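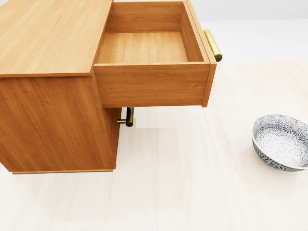
Distard Staff Forum > Workplace Changes > Lama and the put-away stations
468 views

P_Shirazi (Moderator)
Wednesday, 9:10 AM
Colleagues are invited to comment on the proposed introduction of Lama at the Mahmoudi building. Under the proposal, the two-handed system would take over put-away of tableware and canned goods at the sample kitchens. The 21 employees now assigned to this work would keep their grade and hours. Motions are being prepared in simulation by Divisix before any equipment is installed. Please keep remarks to the subject of the proposal.
Pouran Shirazi, Workplace Relations

benchline_east
Wednesday, 9:42 AM
I request clarification on the word "keep." Grade and hours are stated. Duties are not. Put-away is the only seated work on our shift, and several employees hold it under medical restriction. If it is removed, where will they be placed?

kitchen_stores2
Wednesday, 10:15 AM
I support the proposal. We handled 1184 returns in May, and most of that effort was repeated reaching into low drawers. I would prefer to spend those hours on inspection, for which we are always behind.
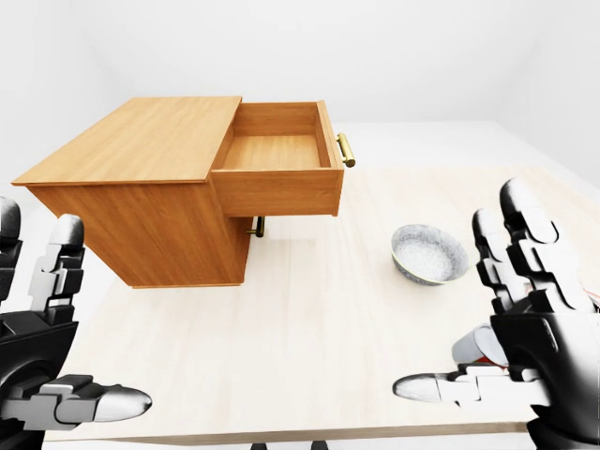
Two-handed setup in simulation, with cabinet drawer partly open.

benchline_east
Wednesday, 10:31 AM
With respect to the previous poster, inspection is done standing. It does not answer my question. I would also note that a bowl and one cabinet are a good deal simpler than our counter at the end of a shift.

r_tally
Wednesday, 10:58 AM
The supervisor briefing mentioned up to 2000 practice runs per task. Will employees who do the work be asked to review any of them? The order in which we clear a counter is not written down anywhere, and new staff learn it from the person next to them.

Page 2

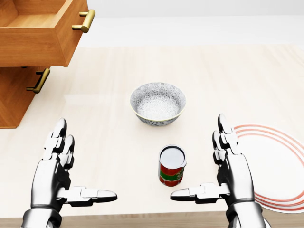 Page 2

P_Shirazi (Moderator)
Wednesday, 1:20 PM
In reply to benchline_east: medical restrictions remain in force under the proposal, and no restricted employee will be moved without a written offer of suitable work. I accept that the notice should have said so. In reply to r_tally: review by station staff has been requested, on paid time. Divisix has not yet confirmed the arrangement.

kitchen_stores2
Wednesday, 1:47 PM
I withdraw the suggestion that inspection would suit everyone. My view of the drawers is unchanged.

benchline_east
Wednesday, 2:05 PM
The written offer is noted. I ask that the definition of "suitable" be posted in this thread before the vote, and that seated work be named in it.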